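How to Test Whether a Robot Arm Can Tidy Up Toys

Putting toys back in a bowl is a chore most three-year-olds can manage when they feel like it. For a robot arm it is still a fair test, and it costs very little to set up. This page explains how to run it on a tabletop and how to read the score. It assumes you already have an arm with a two-finger gripper and some way of driving it, either by hand or with a trained policy.

What you need

A table with a plain, matte top. A bowl with a wide opening. A handful of small toys in mixed shapes. Cubes are the easy ones, so don't use only cubes. Balls and anything with knobs or points should be in the set too. Leave out soft toys until the hard ones go well.

Step 1. Fix the start

Put the bowl where the gripper can get over it from straight above. Spread the toys within reach and mark the starting spots on paper, so that you can go back to the same layout after each run. Write down the lighting as well. Ankit Tomar, who wrote the first version of this test, lost most of April to a policy that worked in the morning and failed after lunch.

Step 2. Start with single toys

Run each toy alone before you mix them. Count a run as good only if the toy ends up in the bowl and stays there. A toy resting on the rim is a miss, even if it looks close. Give the arm 2 tries per toy and then move on.

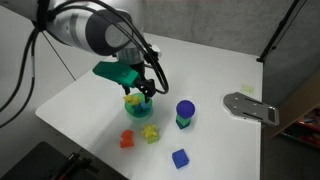 Step 3. Add stacks

Once single toys go well, set one toy on top of another. This is where most setups fall apart. The arm has to take the top piece without knocking the lower one away, and a ball on a block leaves very little room for error. Lower the closing speed before you change anything else. If the gripper still pushes the ball off, raise the grasp point a few millimeters and try again.

Step 4. Fill the bowl

An empty bowl hides a lot of problems. When there are already toys in it, the fingers can hit them on the way down – or drop the next piece on top of a pile that rolls. Release from just above the rim and let the toy fall. Don't let the arm press down to make space.

Step 5. Score it

Do 43 runs with the same layout. Log the result, the time, and whether a person had to step in. Keep the last number separate. A run that needed help is a failed run for a household chore, whatever the bowl looks like at the end.

Can it do the chore yet?

On a cleared table with known toys, a well-tuned arm can do a decent job. It is slow. Gun-woo Won tried the same steps with a mixed box of toys from home and had to step in 3 times before the first bowl was full. Floors are harder again, with rugs, chair legs, and toys under the couch, and a fixed arm can't reach any of that.

For now I would call tabletop tidying possible with someone in the room. If you change the gripper or the bowl, go back to Step 2 and start a new log sheet.

Last updated Aug 19, 2024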